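Counting the Fultov Drawers

A storeroom inventory at a provincial museum rarely makes news. The one completed at Fultov did, in a small way, when it showed that 23 objects listed in the acquisition ledgers were not on the shelves, and that three objects on the shelves were not in the ledgers.

The collection is modest. It consists of 758 catalogued items, almost 700 of them small finds: coins, lead seals, loom weights, lamp fragments and bronze fittings. Most came from fields north of the town and were handed in by farmers before there was a proper system for recording where they were picked up. The ledgers give a parish, sometimes a landowner, and a weight in grams. Photographs exist for less than half.

Gareth Lockwood, the registrar who ran the inventory, began in April with the coin cabinets. Each tray was removed, weighed, photographed on both faces and returned before the next was opened. Two people signed for every tray. The procedure is slow and was chosen for that reason. Earlier checks had been done by reading down the ledger and looking for a match, a method that tends to find what it expects.

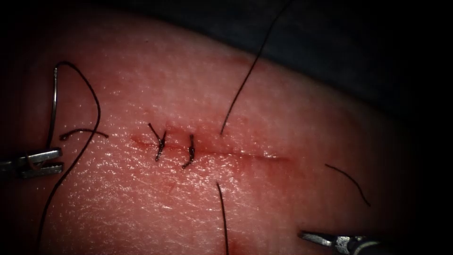 What the ledgers do not say

The oldest ledger was kept by a schoolteacher named Chrysikopoulos, who numbered objects in the order he received them and reused the number when an object left. A single entry can therefore refer to a lamp, a coin and a key at different dates. Later staff copied his numbers onto cards without the dates, and the cards were typed into the first database without the crossings-out.

Eleven of the gaps were traced to this habit. In each case the object had been exchanged or returned to its owner and the number given to something else. That left twelve with no explanation on paper.

Kalliopi Kontogiannis, a lawyer who works on claims for stolen antiquities, reviewed the twelve files at the museum's request. Her report makes a distinction that many museums blur. An object can be missing, meaning that it was looked for and not found. It can also be unverified, meaning that there was never enough in the record to recognize it. A bronze ring described as "ring, bronze, small" cannot be reported to the police in any useful form.

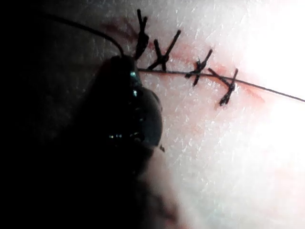 By that measure, five of the twelve were missing and seven unverified. The five were entered in the national register of lost cultural property with their weights, diameters and, for two of them, prints from old glass negatives. The register is checked by customs officers and by the larger auction houses. Smaller dealers are not required to consult it, and online sellers seldom do.

One result came quickly. A lead seal in the stock list of Skisen, a dealer in weights and seals, had the same chip and the same weight as a missing one. The firm withdrew it from sale and supplied its purchase papers. These went back through two private owners to a house clearance, and no further. The seal is held in a bank vault while the two sides discuss title.
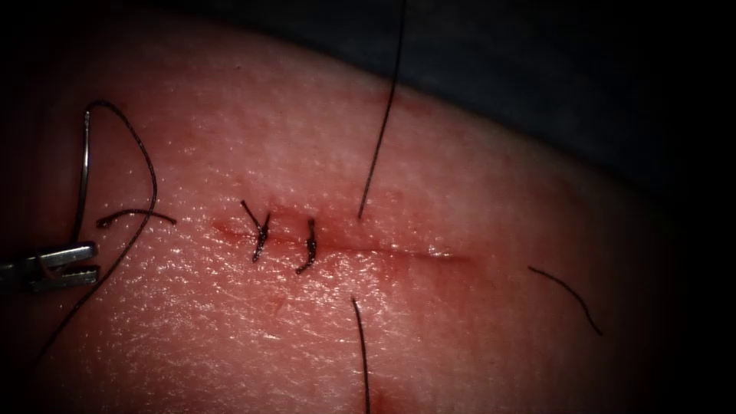
Suturing: two stitches at the left of a straight incision.

The legal position is less simple than the match suggests. Under the rules in force when the seal was acquired, a finder could keep a surface find if it had been declared and released. The ledger shows a declaration. It shows no release, but it shows no release for any object before the rules changed, including several that were plainly given back. Kontogiannis describes the file as arguable for both sides and has advised a settlement.

The three unlisted objects raise the opposite problem. All are coins, found in an envelope at the back of a drawer. They have been given temporary numbers and may not be displayed, lent or cleaned until a notice period has run.

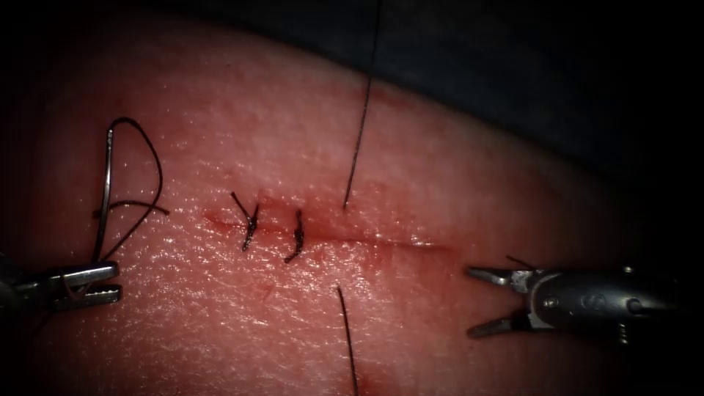

Flistura Magazine, Heritage and Law Desk
December 2019

Lockwood's own recommendations are practical. Numbers should never be reused. A written description should let a stranger pick the object out of a tray of similar ones. Weight should be recorded to a tenth of a gram, on a scale whose last calibration date is noted in the same line. Photographs should include the edge of a coin as well as its faces, as edge damage is hard to fake and easy to compare.

The museum has adopted the first two. The third is waiting on a new scale, and the fourth on the coin trays being moved to a room with better light. The pottery store has not yet been checked. Its ledger is in the same hand.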